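3.2 Ablageflächen am Schminktisch
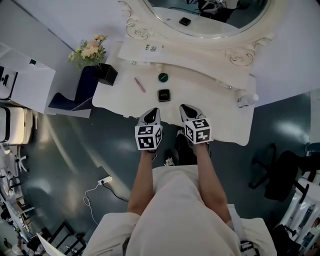
Im vorigen Abschnitt wurde der Waschplatz behandelt, bei dem die Gegenstände meistens einen festen Ort haben: der Becher, die Seife, das Handtuch am Haken. Am Schminktisch ist die Lage anders. Die Dinge sind klein, sie werden in kurzer Zeit nacheinander benutzt, und sie kommen danach oft an eine Stelle zurück, die nur ungefähr der alten entspricht. Wir verstehen unter Ablagefläche deshalb denjenigen Teil der Tischplatte, auf dem während der Benutzung etwas hingelegt wird, auch wenn dieser Teil von den Bewohnern selbst nicht als Ablage bezeichnet wird.

Grundlage dieses Abschnitts sind 200 Aufnahmen von Schminktischen aus dem Bildbestand Trarkavora. Der gesamte Bestand umfasst mehr als 2.000 Aufnahmen aus Schlafzimmern, Ankleiden und Fluren. Ausgewählt wurden nur Tische, die einen Spiegel besitzen oder direkt vor einem Spiegel stehen. Kommoden wurden ausgeschlossen, auch wenn Kosmetik darauf lag. Diese Entscheidung ist nicht in jedem Fall leicht gewesen, und in 2 Fällen haben wir sie nach der ersten Durchsicht wieder geändert.

Für die Auswertung wird die Tischplatte in drei Zonen geteilt. Die vordere Zone liegt an der Kante, an der die Person sitzt oder steht. Die mittlere Zone ist die eigentliche Arbeitsfläche. Die hintere Zone umfasst den Streifen vor dem Spiegel sowie, wenn vorhanden, eine erhöhte Leiste. Diese Teilung folgt im Wesentlichen dem Vorschlag von Tamošiūnaitė, der für Schreibtische entwickelt wurde. Wir haben die seitlichen Ecken als eigene Kategorie hinzugefügt, weil sie am Schminktisch eine andere Aufgabe haben als am Schreibtisch.

Abb. 4: Weißer Schminktisch mit geschwungener Vorderkante und ovalem Spiegel im geschnitzten Rahmen. Auf der Platte ein rosa Stift, eine dunkelgrüne Kappe und ein schwarzes quadratisches Etui; Blumen in schwarzer Vase an der linken Ecke.

Der Tisch in Abb. 4 zeigt einige Merkmale, die für die Gruppe der dekorativen Tische wichtig sind. Die Blumen nehmen eine Ecke ein und sind damit kein Teil der Arbeitsfläche. In der gegenüberliegenden Ecke, hinten rechts, liegt eine kleine durchsichtige Kunststoffflasche auf der Seite. Eine liegende Flasche wird in unserem Schema anders kodiert als eine stehende, denn sie beansprucht mehr Fläche und hat keine eindeutige Standposition. Ob sie mit Absicht so abgelegt wurde, lässt sich aus einer einzelnen Aufnahme nicht entscheiden - die Kodierung beschreibt nur den Zustand.

Schwieriger ist die Zuordnung von Etui und Kappe. Das Etui liegt direkt vor der Kappe, und beide können als eine Gruppe gelesen werden. Nach der Regel von Sernine bilden zwei Gegenstände eine Gruppe, wenn der Abstand zwischen ihnen kleiner ist als der kleinere der beiden Gegenstände. Diese Regel ist einfach anzuwenden, sie sagt aber nichts über die Funktion. Eine Kappe ohne das zugehörige Gefäß ist ein Teil eines anderen Gegenstandes, der sich vielleicht in einer Schublade oder in einem anderen Raum befindet. Wir kodieren solche Teile als »unvollständig« und zählen sie nicht zur Gruppe.

Auch die geschwungene Kante verlangt eine kleine Anpassung. Bei geraden Tischen wird die vordere Zone als ein Streifen mit gleicher Tiefe gemessen. Bei geschwungenen Platten messen wir von der am weitesten zurückliegenden Stelle der Kante. Die vordere Zone wird dadurch etwas größer, der Vergleich mit den geraden Tischen bleibt aber möglich.

Für die Zuverlässigkeit der Kodierung wurden 100 Aufnahmen von einer zweiten Person unabhängig bearbeitet. Die meisten Abweichungen betrafen die Grenze zwischen mittlerer und hinterer Zone, besonders bei Tischen mit Leiste. Kleine Papierstücke, Etiketten und ähnliches wurden von beiden Personen unterschiedlich behandelt. Sie werden jetzt als Beiwerk geführt und gehen in die Belegung der Fläche nicht ein. Die vollständige Liste der Kategorien befindet sich im Anhang B, die Werte für die Tische der Gruppe Uven werden in Abschnitt 3.3 berichtet.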